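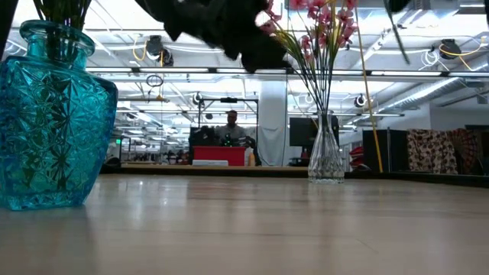

Dranari Extends Robot-Assisted Arranging to Second Shift at Taston

TASTON, Wednesday, January 16, 2019. Dranari, which prepares artificial flower arrangements for hotels, offices and event halls, will extend robot-assisted arranging to the second shift at its Taston workroom. The company informed employees of the decision at a staff meeting and has posted the revised shift plan on the notice board beside the time clock.

Robot arms have been used on the first shift since May. They handle the placing and lifting of stems at the arranging tables, work that was formerly done entirely by hand. Employees continue to choose the vases, set the height and spread of each arrangement, and approve the finished piece before it goes to packing. The arms were installed by Siriwan, an automation contractor, under a service agreement that also covers maintenance and operator training.

The Taston workroom employs 469 people, of whom 15 have completed the full operator course. Those employees now divide their hours between the arranging tables and the workstations from which the arms are supervised. A further group will begin the course before the second shift changes over. Training takes place during paid hours, and those who complete it move to the operator pay grade whether or not they are assigned to an arm every day.

According to the company, no positions will be eliminated as a result of the extension. Employees who prefer to remain in hand arranging may do so, and custom orders, wreaths and hanging pieces will continue to be made by hand. Dranari has agreed with employee representatives that any later change to this arrangement will be discussed with them before it is announced.

The company acknowledged that the first months were slower than planned. Artificial stems differ from one supplier to the next in stiffness and coating, and tall sprays with many small blossoms were often gripped too low. Glass vases presented a separate difficulty, as the narrower ones could be tipped by a stem lowered at an angle. Siriwan adjusted the approach path and reduced the closing force of the grippers, and the arranging staff drew up a list of stem types that should be opened and shaped by hand before they reach the table. That list is now part of the standard work instructions.

Employees on the first shift have reported less strain in the wrists and shoulders, particularly during the weeks before large deliveries. They have also raised concerns. Several noted that supervising an arm requires long periods of standing in one place, and that the pace of the table is harder to vary when the arm sets the rhythm. In response, operators rotate to a different task every 2 hours, and each workstation has been fitted with a pause control that may be used at any time without a supervisor's approval. Use of the control is not recorded against individual employees.

A review of the first shift found that the number of arrangements returned for correction had fallen, although the company cautioned that the period included an unusually large order of a single design. That order, for the Femholm hotel, called for almost 2000 identical table pieces and was the first to be prepared mainly at the robot-assisted tables. Smaller orders with frequent changes of vase and flower showed little difference in either direction. Dranari said it would not set new output targets for the second shift until comparable records were available.

The extension will require some changes to the working day. The handover between shifts will be lengthened so that outgoing operators can report faults and incomplete orders in person. Vases will be cleaned and staged earlier, and the stock room will open ahead of the second shift to allow stems to be sorted by type. Employees whose bus connections are affected by the new handover should speak with the personnel office, which is able to approve individual start times.

Safety instructions remain unchanged. Hands must be kept clear of the table while an arm is in motion, and broken glass is to be reported and removed before work resumes. Long hair and loose sleeves must be secured at all robot-assisted tables. Visitors and employees from other departments must remain behind the counter line unless accompanied by an operator.

Applications for the next operator course are open to all arranging, packing and stock room employees. No previous technical experience is needed. Forms are available from the personnel office and from shift supervisors, and applicants will be informed of the outcome in writing.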